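The Grudge at Halta

My aunt Menaka Gamage left me three things in her will: a carpet, a grudge against the Marikar family, and the presidency of the Halta Street Residents' Association. I had asked for the carpet.

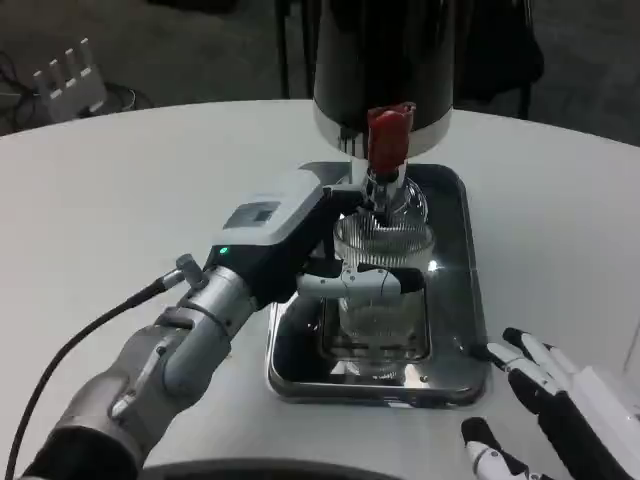 The grudge went back to a wedding. Rizwan Marikar's father had been put in charge of the seating, and my aunt had been put beside the kitchen door, where she was struck in the shoulder by every tray of the evening. She spoke of it the way other people speak of wars. By the time it reached me it had lasted longer than the marriage.

"You'll want to keep it up," said Dilruba Talukder, handing me the minutes book. "People expect it."

"What does it involve?"

"Mostly you don't return his wave."

I managed this for 15 days. It is harder than it sounds. Rizwan was a cheerful man who waved with his whole arm, like someone bringing in an airplane, and he did it from across the street, from his car, and once from the dentist's chair, through the window, with his mouth full of cotton. I studied the sky so often that the neighbors began asking me about rain.

Then came the matter of the tree. It stood exactly on the line between his yard and what was now mine, and it dropped small hard fruit on both of us without favor. My aunt had written him 300 letters about it. He had kept 274 of them, in order, in a cookie tin, and one evening he carried the tin over and set it on my porch.

"I thought you might like these," he said. "She had a wonderful hand."

I read them that night on the carpet. The early ones were about the tree. After that they were about drainage, and the price of onions, and whether Nimal Abeysekara was dyeing his hair. One was a recipe. Several accused him of things he could not possibly have done, such as the humidity. The last one said only that the fruit was bad this year and she supposed he had noticed, and that her knee was worse.

"Did you ever write back?" I asked him over the fence.

"Every time."

I went through the house and found his replies in the linen closet, under the good tablecloths, tied with kitchen string. The wedding came up in two of them. He had apologized in both.

The next morning he waved and I looked at the sky. Then I went inside, found a pen, and began a stiff letter about the tree.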